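Bed sheet

A bed sheet is a flat piece of cloth used to cover a mattress or to lie between a sleeper and the blankets. Most sheets are woven from cotton, linen, polyester or a blend of these. White was long the usual color, partly for ease of bleaching, and it is still common in hotels and hospitals.

Types

A flat sheet is a plain rectangle with hems on all sides. The hem at the head end is often wider than the others. A fitted sheet has elastic sewn into the corners or around the whole edge and is shaped to hold onto the mattress. In some countries the top sheet is left out and a duvet with a washable cover is used instead.

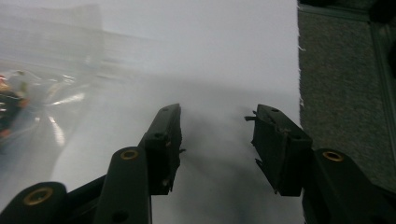
Weave and thread count

Percale is a plain weave, with each thread passing over one and under one. It feels crisp. Sateen carries threads over several others at a time, giving a smoother face that snags more easily. Thread count is the number of threads in a square inch of cloth, lengthwise and crosswise added together. Counts may be raised on the label by counting each ply of a twisted yarn separately.

Care

Cotton sheets can usually be machine washed in warm or hot water. Linen wrinkles heavily and is often ironed while still damp.

See also: Duvet cover, Pillowcase, Mattress pad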